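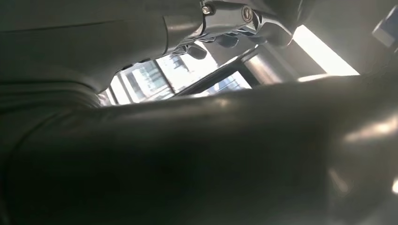 How to plan a long road trip with an old friend

A long drive with someone you have known for years needs more planning than a holiday on your own. You have to agree on money, hours and music, and you have to do most of it before you set off. The steps below are the ones I used for a 3,000-mile loop with Pak-hei Chow, whom I met at college when we both wrote for the student paper. Change whatever doesn't suit you.

Step 1: Agree the length first

Settle how many days you both have before you talk about where to go. We spent two evenings arguing over routes and then found that Pak-hei had five fewer days of leave than I did. Write down the day you leave and the day you must be home, and take one day off the total as a spare. If nothing goes wrong, spend it wherever you like best.

Step 2: Each pick three stops

Each person names three places they want to see, and the other person can't veto them. Mine were the old printing works at Lamard, the harbour at Clinodham and a second-hand bookshop I had been meaning to visit since I was a student. His were two football grounds and a pie shop. Mark all six on a map and join them up. That is your rough route, and anything else has to lie close to it.

Step 3: Set a daily limit

Decide the most hours you will drive in a day and stick to it. Ours was six, with a change of driver every two. We broke the rule once, on the way to Ambrosio, and got in at 11.40 at night to find the front desk closed and the key in a box we couldn't open. Plan to arrive by 5 pm. It leaves time to find the place, eat and go for a walk.

Step 4: Book some nights and leave others

Book the first night, the last night and anywhere small or busy. Leave the rest open, but keep a list of two or three places to stay near each stop, with phone numbers on paper. Ask for twin rooms early, as small hotels may only have one or two. If either of you snores, say so now and budget for separate rooms.

Step 5: Sort out the car

Use the car with the better seats, even if it is the older one. Have it serviced a couple of weeks before you go, so there's time to fix anything that turns up. Check that both drivers are insured and that your breakdown cover applies everywhere on the route. Look at the spare wheel. Some cars only have a repair kit, and it may be out of date.

Step 6: Share the costs

Put the same amount into one pot at the start and pay for fuel, parking, tolls and rooms from it. Top it up equally when it runs low. Meals and souvenirs come out of your own pocket. We kept the receipts in an envelope in the glove box and added them up every third night – it took five minutes and saved a long talk at the end.

Step 7: Pack light

One soft bag each. Keep a separate bag on the back seat with water, a torch, phone leads, wet wipes, a warm layer and something to eat. A paper road atlas is worth the space. We lost signal for most of an afternoon past Cullen and would have missed the turning without it.

Step 8: Keep a log

Take a cheap notebook and have the passenger write a few lines each day. Put down the mileage, where you ate and anything somebody said that made you laugh. Jonalyn Abella, who edited both of us at the paper, made us promise to do this and then asked to see the pages. There were 43 of them, some hard to read.

Step 9: Take an afternoon apart

After four or five days, spend a few hours on your own. Agree a time and place to meet and leave it at that. I sat in a library and Pak-hei went to watch a youth match.

When to go

We went in March. Rooms were cheap and the roads were quiet, but several museums were still on winter hours and it was dark earlier than we wanted. May would be my choice next time. Ring ahead to check opening times for anything you'd be sorry to miss.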